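Pamden Residence Services
Furnishings and Linen Support
Ticket 113: Bottom sheet will not stay down on the rail side
Status: Resolved
Category: Beds and bedding
Unit type: Rukero House, single bedroom, carpeted
Priority: Normal

Summary of report

The resident reports that the beige bottom sheet comes loose along the side of the bed with the paneled rail. By morning the fabric has ridden up over the mattress edge near the foot. When the resident folds clothing on the bed, the sheet shifts again and has to be pulled straight. The resident asks for a larger sheet or for the bed frame to be replaced.

Information requested from resident

1. Size printed on the sheet label.
2. Whether a mattress pad is in use.
3. Whether the sheet was supplied by this office or purchased separately.

Resident reply

The sheet was supplied with the room. There is a pad underneath, purchased by the resident in June. The label on the sheet has faded in the wash and the size cannot be read. The resident adds that the rail has no rough spots and has not torn the fabric.

First response

The bed frame in this unit type is the Drekodent model with a wooden side rail. The mattress sits close to the inside face of the rail, and the gap is narrow when the bed is made up. A pad of any thickness takes up part of the sheet's depth. The resident was asked to remove the pad for 3 nights and make the bed with the sheet alone. The resident was also asked to fold laundry on another surface during this period so that the result would be clear.
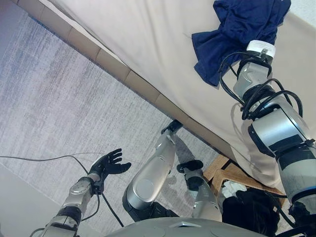
Should the sheet be tucked between the mattress and the side rail, or left hanging over the side?

Tuck it between the mattress and the rail, then smooth it under the mattress with a flat hand. Fabric left hanging over the side is easily caught by a knee or a sleeve and will pull the rest of the sheet with it.

Second response

The resident reported that without the pad the sheet held at the head of the bed on all nights of the trial. At the foot it loosened once. The resident had been tucking the head first and working down one side, which leaves the last corner short of fabric. The following method was sent:

Lift the mattress at the foot and fit both foot corners.
Move to the head and fit the corner farthest from the rail.
Fit the remaining corner, pressing the mattress down with one hand.
Run a hand along the rail side from foot to head and push any slack underneath.
Do not pull the sheet tight across the top before all corners are in place.

Frame replacement was declined. No fault with the frame was reported, and a change of frame would not alter the depth of the mattress.

Sheet exchange

The supplied sheet was exchanged for a deep-pocket sheet from Bajpai stock, in the same color. The stock record shows 700 of these on the shelf for all residences, so no waiting period applied. The resident may put the pad back on with the new sheet. The old sheet was returned to the linen room and marked for size check before reissue.

Follow-up

After 5 nights the resident confirmed that the new sheet stayed in place with the pad on, including at the foot. The resident asked whether clothing may be sorted on the bed. There is no rule against this. Dark items should be fully dry before they are laid on light bedding, as dye can transfer from damp cotton, and stained sheets are charged at the rate given in the residence handbook.

Closing note

Unit record updated to show deep-pocket sheet, single. Future linen deliveries to this room are to use the same type. If the sheet loosens again, the resident should reply to this ticket and state which corner came out first. Replies received before 4 p.m. are handled the same working day.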